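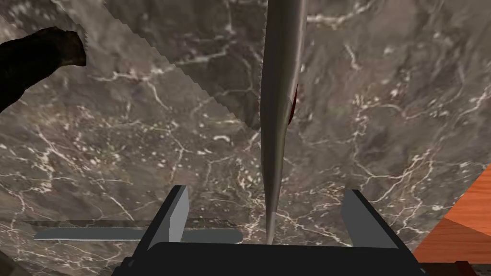 Grauer Marmor mit feinen weißen Adern.

Bilder sicher verpacken und zu Hause lagern: Tipps für Sammler und Hobbymaler

Veröffentlicht am 18. November 2022 von Ingeborg Wyss

Wer Leinwände, Drucke oder Zeichnungen länger weglegt, macht die meisten Fehler beim Einpacken. Die folgenden Hinweise gelten für normale Wohnungen ohne klimatisiertes Depot.

Der richtige Raum

Keller und Dachboden scheiden fast immer aus. Im Keller ist es zu feucht, unter dem Dach schwankt die Temperatur zu stark. Besser ist ein innen liegender Raum oder ein Schrank an einer Innenwand. Stellen Sie ein Hygrometer dazu und lesen Sie es einmal pro Woche ab. Werte zwischen 45 und 55 Prozent sind für Leinwand und Papier in Ordnung.

Leinwände auf Keilrahmen

Keilrahmen stehen aufrecht, nie flach übereinander. Legen Sie zwei Leisten unter, damit zwischen Boden und Rahmen 3 cm Luft bleiben. Immer Vorderseite an Vorderseite und Rückseite an Rückseite stellen, dazwischen ein Stück säurefreier Karton in voller Größe. Höchstens 7 Bilder hintereinander, sonst drückt das Gewicht auf die hinteren Leinwände.

Luftpolsterfolie gehört nicht direkt auf die Malschicht. Die Noppen zeichnen sich ab, bei Acryl schon nach wenigen Wochen. Zuerst kommt Glassine oder Silikonpapier, dann die Folie mit den Noppen nach außen. Für die Lagerung über mehrere Monate lassen Sie die Folie ganz weg und nehmen ein gewaschenes Baumwolltuch.

Ölbilder brauchen Zeit. Frisch gemalte Arbeiten frühestens nach einem halben Jahr einpacken, bei dickem Farbauftrag später.

Drucke und Zeichnungen

Papier liegt flach in einer Mappe. Klebeband, Büroklammern und alte Passepartouts vorher entfernen. Bei älteren Blättern Finger weg von festsitzenden Klebestellen. Marilou Dela Peña besitzt eine Lithografie von 1835, bei der ein Vorbesitzer den Streifen am oberen Rand abgezogen hat. Die Reparatur war teurer als der Druck.

Beschriften

Auf die Rückseite des Bildes wird nichts geschrieben. Ein Anhänger an einer Baumwollschnur reicht: Künstler, Titel, Maße, Datum der Einlagerung. Dieselben Angaben in eine Liste eintragen und je ein Foto von Vorder- und Rückseite ablegen. Viele Hausratversicherungen wollen diese Fotos im Schadensfall sehen.

Kontrolle

Zweimal im Jahr alles auspacken, zum Beispiel im Juni und nach Beginn der Heizperiode. Auf Stockflecken, Silberfischchen und lockere Keile achten. Graue Kartons und Anhänger gibt es unter anderem bei Dellari, dort auch in kleinen Mengen.

Diesen Beitrag teilen
37 Mal geteilt | 3 Kommentare

Das könnte Sie auch interessieren
Bilderrahmen reinigen ohne Kratzer im Glas
Welcher Haken hält in Gipskarton?
Pinsel richtig auswaschen und trocknen
Passepartout selbst schneiden

Diese Website verwendet Cookies. Mit der weiteren Nutzung stimmen Sie dem zu. Einstellungen | Akzeptieren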